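Visit report: the Munteanu teaching sessions, Trandovis

Jan 30, 2023

The train was late, so I missed the introduction and joined the group in the corridor. Munteanu rents a ground-floor flat in Trandovis and uses it to teach household jobs to a two-armed robot by remote control. Visits last 90 minutes and groups are limited to 6 people.

The operator sits in the next room with a headset and a pair of hand controllers. Whatever the hands do, the arms follow. Every attempt is recorded from the robot's own viewpoint along with the joint positions, and the recordings are used later for training. We were allowed to watch the head view on a monitor, and that was the best part of the visit.
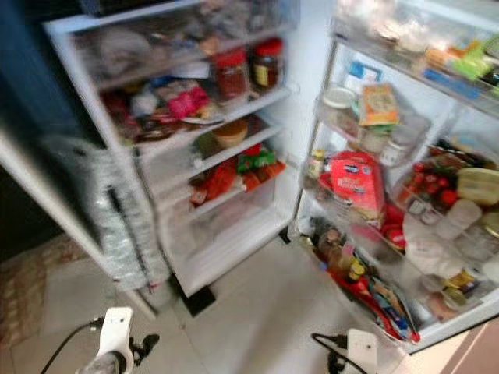

The open fridge, and the table with the upside-down bowl.
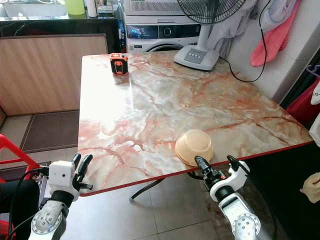

Operators work for 60 minutes and then change over. Our guide said the first week is the hardest for new people, who tend to move too fast and forget that the robot has no feeling in its fingers. They are taught to stop briefly before each grasp. A failed attempt is kept and labelled as failed, which surprised me, as I had assumed they would be thrown away.

We each had a short go with the controllers, moving foam blocks between two trays. I found judging depth very difficult and knocked over more than I picked up. There is a small delay, enough to notice at first, and my wrists ached afterwards.

The software for sorting the recordings is called Stakatine and was written in house. It lists 63 tasks at present. I asked how long one task takes to teach and did not get a clear answer, only that opening things is slower than picking things up.

Tea was served at the Pasurby office across the road, where there was time for more questions. The next visits are planned for July. Booking is by email, and the flat has no parking.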